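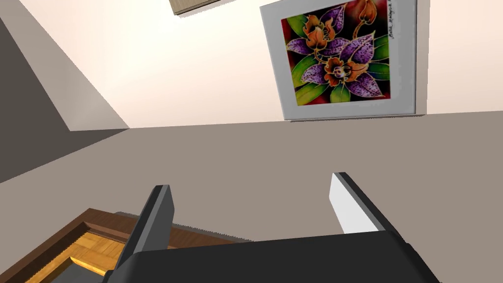

Figure 3. View from the left wrist in the simulated corridor, with the gripper open.

4.2 Rules for recording simulated door tasks

The Belance procedure was drawn up after the four partner sites had been recording door tasks under separate local habits. It sets out what an operator must do before, during and after each episode, and what a reviewer must check before the episode is accepted into the shared set. The rules apply equally to simulated and physical work. This section deals with the simulated part only, which was carried out at the Flalteditz site and comprised 300 episodes.

An episode begins with both grippers open and clear of every surface. The operator confirms that each wrist view and the head view are being written to file, and then waits for the start signal. Any movement made before that signal makes the episode void. The rule was disputed at first by operators who were used to placing the arms while the recording was already running, but it has been kept without exception.

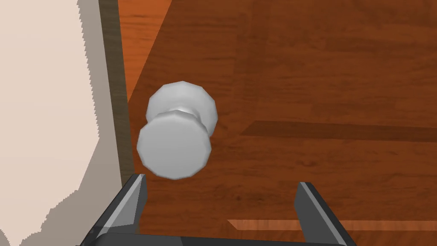 During the approach, the knob must remain in at least one wrist view until the fingers close. The operator may stop at any point, and a stop is not counted as a fault. Contact with the door panel, the frame or the wall must be entered in the episode log, even where the task is later completed. Under the earlier Multemia guidance only contact that ended an episode was entered, and the two sets of logs should therefore not be compared directly.

Knob models with few faces are permitted. The collision shape must, however, be stated in the scene record, so that a reader can judge whether a failed grasp belongs to the control method or to the model. Changes to lighting or wall fittings are treated as a new scene version and given a new number.

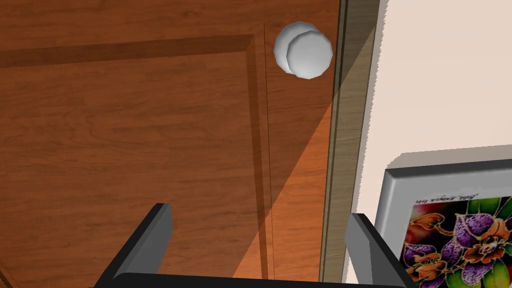

Figure 4. Door, knob and frame from a wrist view, with the two fingers apart.

Each episode was examined by two reviewers working separately. They were given the recorded views and the log, but not the operator's own remarks. Of the 300 episodes, 233 were accepted at first review. The remainder were returned to the site with a written reason, most often an incomplete contact entry. Where the reviewers disagreed, the episode was held back until the Dizon team had replayed it from the stored joint positions.
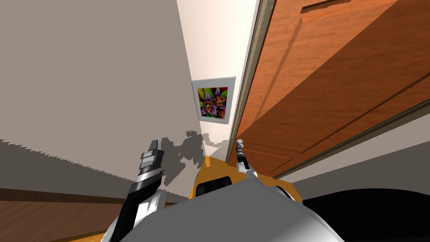 The head view is required for the whole of an episode, including periods in which neither arm is in use. It allows the reviewer to judge the position of the body in relation to walls and doors, a matter on which the wrist views alone are a poor guide. In narrow passages both arms must be kept within the width of the passage, and turning on the spot is allowed only when the planned clearance has been entered in the log.

Episodes returned to a site may be corrected once. The original log is kept beside the corrected one, and both are released with the data. Requirements for physical doors, including guarding and the presence of a second person, are given in Section 4.3.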